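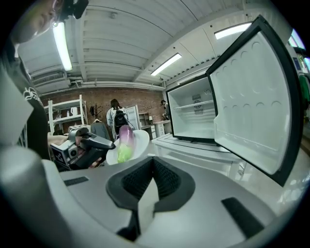 收拾冰箱这件事,我妈做了一辈子,我做了两年就烦了,所以听说机器也许能学会,我高兴得一晚上没睡好。第二天下午我就去了Wekura,坐32路,到Sultdale站下,再走一段上坡路。门没锁,我推开就听见有人喊:“盘子再低一点!”红砖墙边挂着衣服,架子上搁着一只白水壶,倒像谁家的客厅。白盘子上立着一只玩具茄子,紫得发亮,旁边的小冰箱大敞着门,里头只有一层铁丝架。我站在那儿,心里竟然怦怦直跳——茄子啊!我家冰箱里那只,上个月就已经软了。

我是来写稿子的。Trastlow小报给我留了半个版面,题目是编辑定的,叫《机器什么时候替我们做家务》。我原以为半小时就能问完,结果一直待到天黑。

“现在能做到哪一步?”我问。

“端盘子,可以。开冰箱门,看门。”负责的姑娘说,“磁条紧的那种,它会犹豫。”

她用了“犹豫”这个词,我马上记在本子上,还画了两道线。我太喜欢这个词了!我爸开冰箱也犹豫,站在那里让冷气往外跑,最后拿一根黄瓜走。

她翻开记录本给我看。前一天机器自己试了41次,把东西从盘子里取出来,放进冰箱,关门。有的夹住了又滑掉,有的放得端端正正,门却忘了关。最好笑的一次,茄子进去了,盘子也跟着进去了,然后它很郑重地把门合上。我笑出了声,她也笑,说那次他们吵了半天,到底算成功还是算失败。

“算成功,”我说,“我家就是连盘子一起放的。”

她真的拿笔在旁边添了一个小勾。

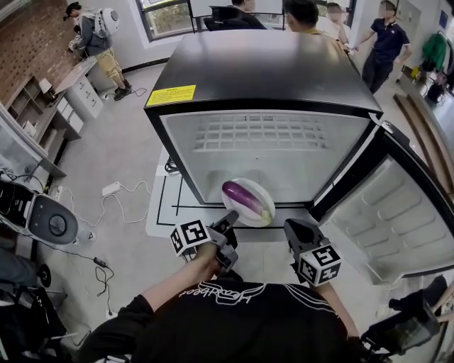
Mwakalinga插进来说,我不该这么快就替机器高兴,茄子是最好伺候的,换成半盒剩豆腐试试,换成一袋漏了口的虾皮试试,再换成下班以后饿着肚子的一家四口,个个都要开门,那才叫冰箱。说完又补了一句,店里补货还容易些,货架不会趁你转身把酸奶挪到后面去。

我说那也很了不起了呀。我三岁的时候,大概也只会把茄子放进去。

“三岁的小孩会尝一口。”Mwakalinga说。

这句我也记下来了,后来编辑给删了,嫌占地方。

傍晚他们让我自己试。夹爪比我想的沉,手指头一松一紧,前面两根指头就跟着一开一合。我对准茄子,夹住,抬起来,手腕一转,它“咚”地掉回盘子里。我一连掉了四回。第五回总算送到了架子上,我举着夹爪欢呼,屋里几个人都回头看我。姑娘低头在本子上写编号,1423,她说这一条归我了。

“机器会学我这一条吗?”

“会的。”

“连我掉的那四回?”

她想了想,说那四回也留着。

回家的车上我一直在想,以后不知道哪一间厨房里,会有一台机器端着盘子,手腕忽然那么一转,跟我一模一样。到家已经八点多了,我妈正蹲在冰箱前面,把葱往最下面那格塞,嘴里念叨着怎么又买了茄子。我挤过去蹲在她旁边,认认真真看她的手:她先用手背把酸奶推开,小指勾住抽屉,另外三根指头夹着葱,膝盖还顶着门。

“看什么呢?”她说,“挡着灯了。”

我说妈你慢一点,再来一遍。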